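Kikuvside Clothing Exchange Opens Its Folding Room to the Neighborhood

Tuesday, July 23, 2019 -- Kikuvside, the secondhand clothing exchange on Boyer Street, is delighted to announce that its back sorting room will be open to neighbors two evenings a week, so that anyone with a closet full of good jeans and no idea what to do with them can come by, sit down and fold alongside us.

The exchange began last December with 13 donated bags and one borrowed rack, and it now sends out some 40 pairs of pants in a busy week. Denim is what people ask for most, and it is also what takes the most patience on the shelf!

"My grandmother folded everything in the house on the kitchen table, and I suppose I have never gotten over it," said Laurinda Moreira, who runs the sorting room. "Jeans should lie flat for a minute before you stack them. You smooth the legs, you check the waistband, and then you can see what you have." 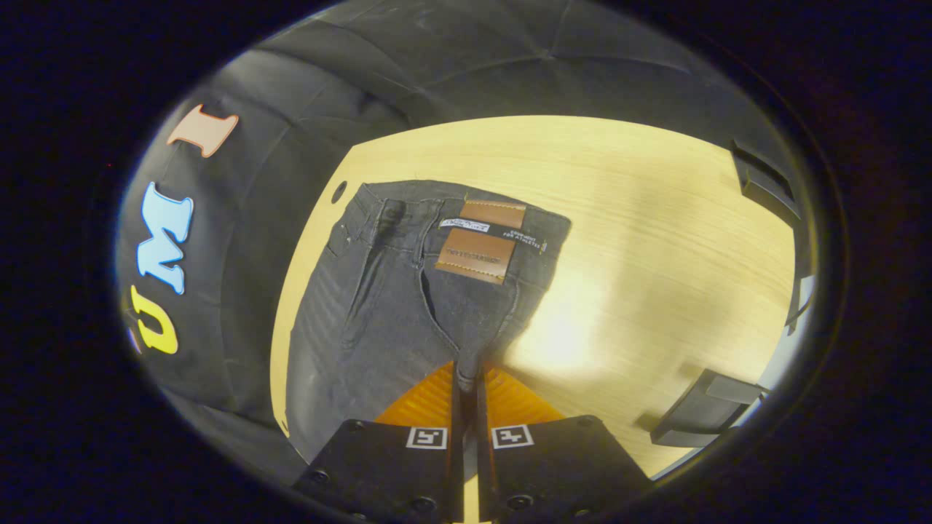 Visitors will learn to fold so that the label side of the waistband can be read without pulling a whole pile apart -- a small thing, but a great comfort to anyone shopping for a teenager. Worn and faded pairs are as welcome as newer ones, and gray and black denim is especially wanted for fall.

Folding evenings are free. To save a chair, please ask for Afiq Ngau at the front counter.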